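Pramley Laundry Folding Set
README

Contents

1. What is in the set
2. Garments
3. The folding table
4. Steps and labels
5. File layout
6. Known problems
7. Terms and contact

What is in the set

The Pramley set covers one household job: folding clean laundry on a table and putting it into stacks. It has 434 clips. Each clip shows one garment, from the moment it is picked up until it is folded and set aside. There are 11 garment types. Washing, drying and ironing are not included.

The set was put together by Folasade Jibrin and Nithin Kulkarni. Asabe Sani wrote the folding guide that the step labels follow. Ebere Uzor checked the labels and fixed the ones that did not match the guide.

Garments

The types are T-shirt, long-sleeved shirt, button-up shirt, sweater, hoodie, jeans, shorts, pajama pants, hand towel, bath towel and pillowcase. All of them came from ordinary closets and have been worn and washed many times. Necklines are stretched on some of the T-shirts and a few of the towels have pulled threads. We kept these in. A towel with a pulled thread still has to be folded.

Sizes are adult only, small through extra large. Socks and underwear were left out of this version. Fitted sheets were tried and dropped after we could not agree on how to label them.

Each garment has an ID that stays the same across clips, so you can find every fold of the same pair of jeans. IDs start with the type and end with a number, for example tshirt_07 or jeans_03.

The folding table

Garments are folded on a large table with a cloth over it. The cloth keeps thin fabric from sliding when a sleeve is brought across. It is smoothed out before each clip, but small wrinkles do come up during a session and are not edited out.

Folded items may stay at the side of the table while the next garment is being worked on. They are not part of the clip and have no labels of their own.

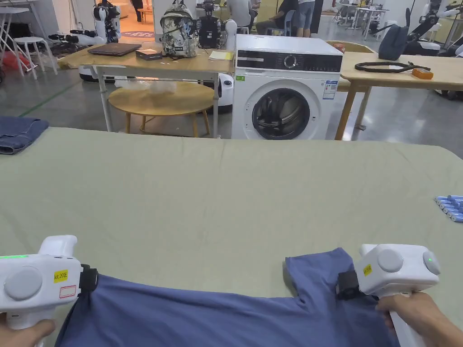 Figure 1. A T-shirt held at both shoulders, with folded jeans at the left edge of the table and the washing machine behind.

T-shirts are the largest group in the set. The guide asks for a hold at the two shoulders, a lift, and then a straight lay so that the hem lands flat. If the hem lands crooked, the shirt is lifted and laid again. Both tries are kept and both are labeled.

Steps and labels

Every clip is cut into steps. The step names are:

pick: the garment leaves the pile
spread: it is opened out on the table
lift: both shoulders or both corners come off the cloth
lay: it goes back down flat
sleeve_in: a sleeve is folded toward the middle
half: the garment is folded in half, either direction
third: the garment is folded in thirds
smooth: wrinkles are pressed out
stack: the folded item is set aside

Not every garment uses every step. Towels have no sleeve_in. Jeans go half, then third, with the seat tucked first. The tuck is labeled as part of half, which some users may want to split out.

Start and end times are in seconds, to 2 decimal places. A step ends when the fabric stops moving, even if the hold has not been released yet.

Each clip also has a neatness score from 1 to 5. A 5 means the edges line up and the item could go straight into a drawer. A 3 is usable but uneven. Anything scored 1 was folded again in a new clip and the first one was kept.

File layout

clips/ has one folder per garment type
labels/ has one CSV file per clip, with the same name as the clip
garments.csv lists garment ID, type, size, main color and fabric
guide.txt is the folding guide
changes.txt lists corrections made after the first release

Fabric in garments.csv was copied from the sewn-in tag. Where the tag had worn off, the field says unknown.

Known problems

Colors lean toward blue and gray. There is very little red and no yellow at all.

Button-up shirts were folded with all buttons closed. The set is no help with open ones.

The pillowcase clips were made before the guide was finished, so the order of half and third varies. Obinna Nwosu is relabeling these.

In the hoodie folder, the hood is sometimes folded down before the sleeves and sometimes after. Both orders are allowed in the guide and the labels are correct for each clip.

Two garment IDs, shorts_02 and shorts_05, are the same pair. We noticed in March and left the IDs alone so that older scripts would keep working.

Terms and contact

The set is free for research and teaching. Please name the Pramley set if you publish results with it. Do not repost the clips separately from the labels.

Send label corrections to Ebere Uzor with the clip name, the step and the time in seconds. Questions about the guide go to Asabe Sani.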